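Seasonal closure on the Henlow Road crossing: what the notice says

The notice at the Gurnonville end of the Henlow Road crossing was replaced on Sunday. The old one cited a general closure order and gave no dates or distances. The new one is specific, and I have now read it against the order itself, which is posted at the district office in Bravell.

The order covers the unsealed track from the crossing to the Potgieter boundary fence and applies to motor vehicles only. Walkers, cyclists and horses are not affected. It takes effect in September and stays in force until it is revoked in writing. A dry week does not reopen the track, whatever the surface looks like.

Three provisions are likely to catch people out.

First, the closure includes the verge. The order defines the track as the formed surface plus 4 metres on either side. Parking on the grass beside the locked gate is therefore an offence under the same clause as driving past it. The gravel pull-in at the crossing is outside the defined area and remains legal.

Second, the camping limit has changed. The previous limit on the river flat was 4 nights. It is now 2, and the count attaches to the vehicle registration. Moving the tent to another site does not reset it.

Third, firewood. Collection is prohibited within 300 metres of the water, including fallen timber. Wood carried in from elsewhere is permitted, but an officer may ask where it came from, so keep the receipt if you bought it.

Infringement notices issued under the order can be contested. The period is 30 days from the date of service, and the request must be in writing. The form has a box for the grid reference of the alleged offence. Fill it in. The boundary at the Potgieter end was resurveyed and the older topographic sheets show the fence on the wrong side of the creek.

I have asked the district office whether the permit for access to the private block past the fence carries over from last season. The counter staff thought it did. The order is silent on the point, and I would not rely on a verbal answer. I will add the written reply to this post when it arrives. 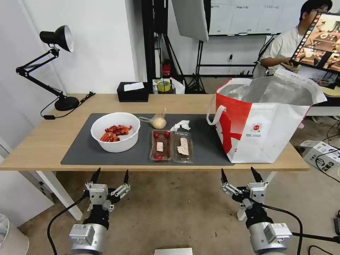

Corrections to the previous post

The gate at the Bravell end is locked at dusk, and the key is held at the district office. I had written that it was left open on weekends. The colour of the closure markers is also wrong in that post: they are yellow, and the orange ones mark the fire trail.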